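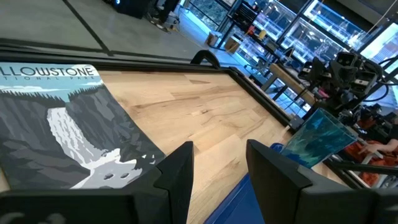 Poster bench, May 25, 2020

Yellowstone is out on the table, the one with the canyon and the waterfall. Lying flat, which is more than could be said for it in April, when it came out of its tube and tried to go straight back in. Mateja Halilović has views on tubes. I have heard them.

Job for this week is mounting. Client is Muneck, who want it for a hallway and have asked twice whether we can "make the blue bluer." We can't. The blue is pale, it was printed pale, and the gray canyon walls look fine next to it. Told them so in nicer words.

Sheet is 635 mm on the long side by my ruler. The board Pruvik sent is 11 mm short of that. Their invoice is the correct size.

Options as I see them:

Trim the poster. No.
Send the board back to Pruvik and wait.
Use the Genar offcut behind the paint rack, if Nosipho Shezi hasn't already turned it into a shelf.

Checked. It is a shelf. She says it's a good shelf and I have to agree. Board goes back.

Meanwhile, flattening. Plan is interleaving paper on top, then the spare board, then weight, and leave it alone overnight. The leaving alone is the part this shop finds difficult. Please don't lift a corner to see how it's doing.

Also, the tabletop. I like the planks and the honey color as much as anyone, but grain can print through a thin sheet under pressure, and there are knots in it. Blotter goes underneath before any weight goes on top. I skipped this once on a Nedeljković print and the customer got a waterfall with a plank in it — she was gracious, I was not charged, we don't discuss it.

Teal container on the right-hand side: if it's yours, please move it before the paste comes out. I'm not naming anyone. I am looking at the 221 drawer, where containers used to live.

To do: blotter, call Pruvik, find the wide brush, ask Nosipho about a second shelf.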